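Fastero Opens Its Simulation Hall in Imrie to Visitors for the First Time

Guests programmed a robot arm on the screen before the same program was sent to a real one

IMRIE, July. Fastero, a supplier of robot cells and training for small and medium manufacturers, has opened the doors of its new simulation hall in Imrie to customers, schools and neighbors. During the open day, 378 visitors came to the hall and took part in guided demonstrations of Trumel, the simulation program which the company uses to plan a robot task before any equipment is moved on the shop floor.

The hall has an area of 600 square meters and was used before as a warehouse for packing material. One half is now prepared with workstations for simulation. The other half is reserved for the physical robots, which stand behind safety fences and are connected with the workstations by the internal network. Between both halves there is a corridor with windows, so a group can follow the work on the two sides.

"Our customers often ask us to show them the robot, and of course we like to show the robot," said Ignacio Benítez, managing director of Fastero. "But most of the decisions are made earlier, on the screen. It is there that we find out if the arm can reach the part, if the table is too high, or if some case or box is standing in the way. We wanted the visitors to see this part of the job also."

The demonstrations began at 10 a.m. and each one lasted 20 minutes. In every group, one visitor was invited to sit at the workstation together with a Fastero engineer. The exercise took place in a simulated room with a wooden table, on which a gray robot arm is mounted on a black pedestal. Small colored objects, one orange and one blue, lie on the same table. The visitor had to choose a position for the arm, set the path and start the run.

When the path was not possible, Trumel stopped the run and marked the joint which had come to its limit. According to the engineers, this happened in many of the groups, and it was usually the moment when the most questions were asked. After the correction, the program was sent to the physical side of the hall and the group walked along the corridor to watch the result on a real arm.

Dardo Saavedra, head of simulation at Fastero, prepared the exercises together with his team during the spring. He explained that the room in the simulation was kept simple on purpose.

"We have very detailed scenes for our customers, with every cable and every screw," said Saavedra. "For an open day this is not useful. A person who sees the program for the first time needs a table, an arm and something to pick up. Walls, floor and a lamp on the ceiling are enough for the rest. We also leave some larger things on the table, so the visitor has to think about the view and about the free space. In a real workshop the table is also never clean."

Saavedra added that the appearance of the scenes is less important for his team than the dimensions. The measures of the arm, the height of the pedestal and the position of the objects are taken from the real cell and checked again before each demonstration. A difference of a few millimeters can be accepted for a task with large parts, but not for an assembly task, and the visitors could try both cases.

In the afternoon, the hall was reserved for students and their teachers. Nine schools from Imrie and the surrounding towns had registered a group. The students received a shorter introduction and then worked in pairs. Their task was to move the blue object to another place without touching the orange one. Some pairs decided to change the order of the task and to move the orange object first, a solution which the instructors accepted.

The open day was also the first public presentation of the Pruvholm training course, which Fastero will offer from the fall. The course has its name from the company's second site, in Pruvholm, where it was tested with the company's own technicians. It is made for operators who already work with machines but who have never programmed a robot. All exercises of the first part are done in simulation. Only in the second part do the participants work at the fence with the physical arm, the teach pendant and the emergency stop.

"Many operators are a little afraid to break something in the first days, and I understand this well, as I was the same," said Benítez. "In the simulation they can drive the arm into the table as often as they want. Later, when they stand in front of the real one, they already know how it moves, and they have more attention for the safety rules."

Participants of the course do not need their own license of Trumel. The workstations in Imrie are provided by Fastero, and the exercise files can be taken home and opened with the free viewer. Companies which would like to use a model of their own cell in the course are asked to send the drawings at the time of registration, so that the simulation team has enough time to build it. The course language is English, and printed instructions in Spanish are available on request.

Following the interest of the visitors, Fastero has decided to keep one workstation open for guests also outside of special events. Appointments can be made through the reception in Imrie, in groups or individually, and a visit is free of charge. Schools are asked to name one accompanying teacher for each group. Closed shoes are necessary for everyone who wishes to enter the side with the physical robots.

About Fastero
Fastero plans, builds and maintains robot cells for manufacturers of furniture, household goods and packaging. The company has its main office and simulation hall in Imrie and a second site in Pruvholm. Its simulation program Trumel is used in the company's own projects and is also available to customers with a service contract.

Press contact
Fastero, Press Office, Imrie
Interviews with Ignacio Benítez and Dardo Saavedra can be arranged on request.

Trumel simulation, room with table and robot arm. Free for editorial use with the credit "Fastero".
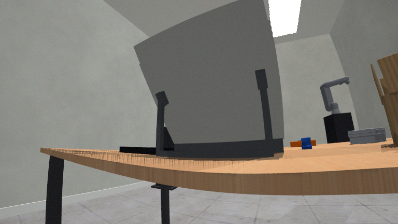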